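Nuts, bolts and the round table
Sila workshop, gallery page, March 2019

Quick page, doing this between other things. People kept asking what we did with the back end of the room and all the loose hardware, so it's going up in one go. Captions are short. Spelling is what it is. More when I get to it.

The room

Same room as before, moved around. Desks went along one side, shelving across the far end, big table where everyone can get at it. Took longer than planned. Always does.

Floor was the worst part. Old tape marks, glue, one stain we gave up on. Rug was suggested. No rug.

Shelving

Tall unit, bought second hand from the Emance sale in September. Came in flat with the wrong feet, so Shota Hayashi made new ones. Stands straight now. Do not lean a ladder on it please.

White bins for anything small. Boxes for whatever doesn't fit a bin or hasn't been looked at yet. If it's in a box it is NOT sorted, don't trust what's written on the side.

Bins

Bought 37, wanted 40, the shop had no more. Fine so far. Washers get their own. Bolts go by thread first and length second. Last year it was the other way round and you ended up with three threads in one bin that all look the same until they jam.

Labels on the front only. On the lid they get swapped, lids wander.

Hardware order

Came from Grestum, 2,000 pieces in one carton, mixed. We did not ask for mixed. Cheaper than sending it back. Mostly steel bolts and flat washers, some nuts, a handful of spring washers that went straight to the odds tin.

Kołodziej up the road sells the same washers in bags of 200 and I'd go there next time tbh. Already sorted, and you can carry them home.

Sorting

Everything gets tipped out a little at a time. Small heap, not the whole carton. Learned that one on the floor, on our knees, with a magnet.

Go by hole size first. Put the washer on a bolt you know. If it drops on and sits flat, good. If it rattles, next size down. Burrs go in the scrap tub, a bad edge will scratch whatever you bolt it to.

Calipers are in the top drawer. Put them back in the top drawer. Somebody had them in a coat for a week.

The table

Big white round one, the one we nearly gave away. Shota wanted a square bench with a lip so nothing rolls off. He's right about the rolling, but you can sit all the way round this one and the white top is a gift when you're hunting for small steel bits. Dark bench we had before, you'd lose a washer right in front of you.

Wipe it before you start. Grit gets in the threads. No coffee on it, use the desk behind you.

Chairs are the gray mesh ones. Push them in when you go, the gap to the desks is tight.

Bolts and washers

Washer goes on first, then the bolt gets stood down on the table. Slow. Bolts with a good flat head will stand up on the head all by themselves with the thread in the air, and that's how we like to park them, easy to grab and easy to see which length it is. Round heads fall over, lay those down.

Keep loose washers in a little group near you, spaced out a bit. Stacked looks neater but two thin ones stick together and you pick up both without noticeing.

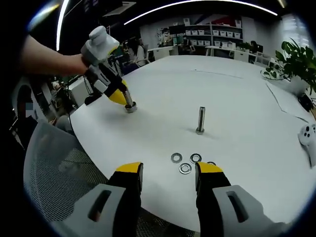 Long bolts are a pain for this, top heavy, one knock on the table leg and they go over like skittles. Short ones are fine. So do the long ones last, when most of the table is done and people have stopped bumping it.

Finished bolt and washer pairs go in a tray, then the tray goes in a bin. Not a handful at a time, the washers slide off and you've done the job for nothing.

Rejects

Scrap tub is by the door. Cross threaded, bent, rusty, anything you wouldn't use on your own bike. Don't be sentimental. If you aren't sure leave it on the windowsill with a note and I'll look at it.

Odds tin: one-offs, spring washers, the weird brass thing. Still don't know what the brass thing is. If it's yours, come get it.

Workstation corner

Known mess. Cables, kit, paper. It's next on the list and I'm not putting up closeups until it's been done. Cable ties would help if anyone has a bag spare.

Still to do

- 4 more bins when the shop has them, same white, same size
- second lamp over the table, the light goes dull late afternoon and the thin washers are hard to tell apart
- proper lip or a strip of something round the edge (Shota has a plan, I havn't seen it)
- go through the boxes
- order sheet on the wall so we stop buying washers twice

Using the photos

Take them for the newsletter if you want, ask me first for anything with people in it. Bigger files on the shared drive, folder is called hardware, inside the other folder called hardware. I know. Will fix the names along with the captions when the boxes are done.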